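Search this notebook Search
September
Posted by Keir Menzies

Stock workbook, conditional formatting macro

Picked up where Lorna left it. The Doltero stock workbook has a macro that recolors the reorder sheet every time someone opens the file, and it has been getting slower all summer. Opening took 40 seconds on my machine this morning. Lorna's note says it used to be quick, and I believe her, as the sheet hasn't grown much. It has 312 rows and has had close to that since the Lernside lines were added.

First look at Manage Rules, with the scope set to This Worksheet, explained most of it. The list goes on for pages. Each run of ColorReorder adds the same rules again and never clears the old ones. On top of that, people paste rows in from the Haldane file, and each paste brings its own rules and chops the ranges into bits. Some of them now apply to a single cell.

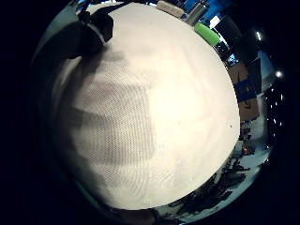

I worked on a copy saved as reorder_test.xlsm and left the live one alone. Put this at the top of the macro, before any rule is added:

With Worksheets("Reorder")
 .Cells.FormatConditions.Delete
End With

Saved, closed, reopened. 7 seconds. Still not great but it is a different file to use.

Next problem: after the delete, the yellow "on order" rows did not come back. I had assumed the macro made that rule. It doesn't. Catherine added it by hand at some point and it only lived on the sheet, so the delete took it out. Asked her for the formula and she had it in an email:

=AND($F2>0,$G2="")

Added it to the macro as the second rule, after the red one for below minimum. Order matters here. Red has to win when a row meets both, so red goes first and gets StopIfTrue = True.

Spent too long on the next bit. The formula went in fine but the wrong rows lit up, all shifted down the sheet. Relative references in FormatConditions.Add are read from the active cell, and mine was parked in row 9. Two ways out: select A2 before adding the rule, or build the formula so it doesn't care. I went with the select for now – ugly, but Vesna can read it.

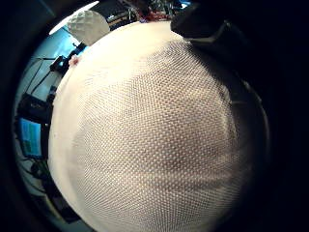 Things changed in the test copy

1. Delete all rules on Reorder before adding any.
2. Activate the sheet and select A2 before the first Add.
3. Red rule first, with StopIfTrue on.
4. Catherine's yellow rule now written by the macro.
5. Range set from the last used row in column A. It was going down whole columns before.
6. ScreenUpdating off at the start and back on at the end, including in the error handler.

For item 5 I used:

lastRow = .Cells(.Rows.Count, "A").End(xlUp).Row

and then "A2:H" & lastRow. With that in, opening is down to 2 seconds and I stopped timing it.

Teodoro tried the test copy after lunch and got a type mismatch straight away. Column E on his copy had a text dash in the minimum column for the Drurach items, where no minimum has been agreed. The color rule itself copes with text, but there is a loop further down that counts the low items and puts the total in the header, and that one falls over. Wrapped the comparison in an IsNumeric check on its own line. It has to be nested, as VBA evaluates both sides of an And and errors anyway.

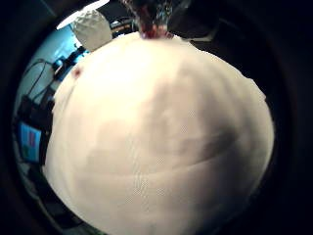
The count in the header now says 8, which agrees with filtering the sheet by red. Before the fix it said 11 on Lorna's copy, and I haven't worked out where the extra came from. My guess is hidden rows, or the dashes again on an older version. Will ask her for that file.

Pasting is still going to be a nuisance during the day. The macro only cleans up on open, so if someone pastes from Haldane at ten the sheet stays messy until the next person opens it. Could hang it on Worksheet_Change but that kills Undo, and Vesna uses Undo constantly. A button in the header row is probably better. Paste Special > Values would avoid the whole thing, so I've put a line about it on the Notes tab.

To do: button, ask Lorna for old copy, replace the A2 select, move into the live file once Vesna has had it for a couple of days. Keep the backup in /old with the month on it.

Filed under: Excel, VBA macros, Conditional formatting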